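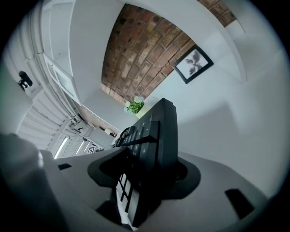
Black full-size keyboard with number pad

Waltora K2 Wired Keyboard

Full-size USB keyboard, UK layout, black
Product code: WK-224
Availability: in stock at Estcombe, two to three working days from Ham

Overview

The Waltora K2 is a plain wired keyboard for offices, reception desks, stock rooms and home use. It has a full set of letter keys, a row of function keys, a separate cursor block and a number pad on the right. There is no backlight, no software to install and no battery to charge. You plug it in and type.

We have sold the K2 since it replaced the older K1, and it is the keyboard we supply with most of our desk bundles. The main change from the K1 is the cable, which now leaves the back of the case in the centre and has a thicker sleeve where it meets the body. The feet were also changed. On the K1 they folded sideways and tended to snap when the keyboard was pushed back across a desk. On the K2 they fold forwards.

Layout

UK English, with the pound sign on the 3 key and the tall Enter key. The number pad has full-size keys. Caps Lock, Num Lock and Scroll Lock each have a small green light at the top right.

There are no media keys. Volume up, volume down and mute are available by holding Fn with F9, F10 and F11. The sleep key found on the K1 has been removed, as many customers told us they kept pressing it by mistake.

If you need a US or Irish layout, please ask before ordering. We do not keep these on the shelf but can usually get them in boxes of ten.

Typing feel

The K2 uses a rubber dome under each key. Travel is medium and the keys are fairly quiet, though the space bar is louder than the rest for the first week or so. People moving from a laptop will find the keys taller than they are used to. People moving from a mechanical keyboard will find them softer.

It is not sold as a gaming keyboard. Certain combinations of three or more keys will not register together, which makes no difference to ordinary typing but may matter in some games.

Specification

Type: wired, membrane
Connection: USB-A plug, works in USB 2.0 and later ports
Cable length: 1.5 m
Width: 440 mm
Depth: 140 mm
Height: 24 mm at the back with feet folded, 33 mm with feet out
Weight: 422 g without cable
Case: ABS plastic, black
Key legends: white
Feet: 2, folding, with rubber tips
Works with: Windows 10 and 11, ChromeOS, most Linux systems
Guarantee: 2 years, return to Estcombe

The keyboard will also work with a Mac, but the Windows key acts as Command and a few symbols will be in different places from those printed on the keys. Set the computer to "British - PC" to put most of them right.

In the box

Keyboard with fixed cable
Printed setup sheet
Four spare self-adhesive rubber pads for the underside

The K2 comes in a plain brown carton with a paper sleeve. Orders of a full case are packed without the printed sheet unless you ask for it.

Setting up

Plug the cable into a free USB port. Windows will show a short message the first time and the keyboard should be ready within a few seconds. If nothing happens, try a port on the back of the computer and avoid unpowered hubs while you test it.

If the @ and " keys give each other's symbol, the computer is set to a US layout. Change the keyboard language to English (United Kingdom) in your settings. The keyboard is not faulty and does not need to come back to us.

Cleaning

Unplug it first. Turn it over and tap the back gently to loosen crumbs, then use a soft brush between the rows. Wipe the keys with a cloth that is slightly damp, using a little washing-up liquid if needed. Alcohol wipes are fine on the case, but heavy daily use of them will fade the legends in time. For shared desks where wiping happens several times a day, we suggest adding the Plarnari silicone cover (see below).

The letter keys can be lifted off with a flat plastic tool. Please leave the space bar, Enter and both Shift keys in place. They sit on wire clips that are awkward to refit, and a bent clip is not covered by the guarantee.

The K2 is not waterproof. There are drain holes underneath which will deal with a small splash. After a larger spill, unplug it, turn it face down and leave it for a full day before trying it again. Sugary drinks usually finish a keyboard off whatever you do.

Prices and quantities

Single units are sold through the website and the Estcombe trade counter. A lower price applies from 10 units, and again from 100. Mixed orders count towards the quantity price as long as every item is from the Waltora desk range - mice and wrist rests included.

Schools and charities can order on account. Please have your account number ready, as we cannot add it after the invoice has been raised.

Delivery and collection

Stock held at Estcombe goes out the same day if ordered before 2 pm. Anything coming from the Ham warehouse takes two to three working days. Collection from the trade counter is free, and the counter is open on Saturday until noon.

Goes with

Plarnari silicone cover for K2, clear (does not fit the K1)
Waltora M2 wired mouse, black
Waltora wrist rest, full width
USB extension cable, 2 m

Returns

Unused keyboards can be returned within 30 days in the original carton. For a fault within the guarantee period, send us the order number and a short note of which keys are affected. We do not repair the K2 - faulty units are swapped for new ones, and the old one is sent for recycling.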